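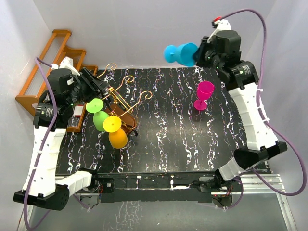 When should you start planning a big family dinner? Ingegerd Moen says as soon as you know who is coming, and no later than October if it falls near the holidays.

By Alvar Nygård
17 February 2022

She told me this over coffee in Sullby, where she has been feeding other people's relatives for longer than she cares to say, and where I had meant to stay an hour and stayed most of the afternoon. Her biggest reunion had 315 guests — all one family, if you count the in-laws, and she does.

"People worry about the food first," she said, pushing the cookies my way again. "I ask them who can't sit next to whom. Then I ask about the grandmothers, where the bathroom is, and whether there are stairs."

She likes long tables and plain cooking, and she would happily serve the same fish soup until she retires. Speeches she limits to 3, a rule she made after a wedding in Skjelbred where the potatoes went cold during an uncle's account of his army days. "He was a lovely man," she said, "but my goodness, he had notes!"

And what does she cook when her own family visits? She laughed at that for quite a while. "Pancakes. My sister brings the jam, and we eat in the kitchen with our shoes off."

Recent stories
Baking rye bread in Nukow
A letter from Skjelbred
Soup for 400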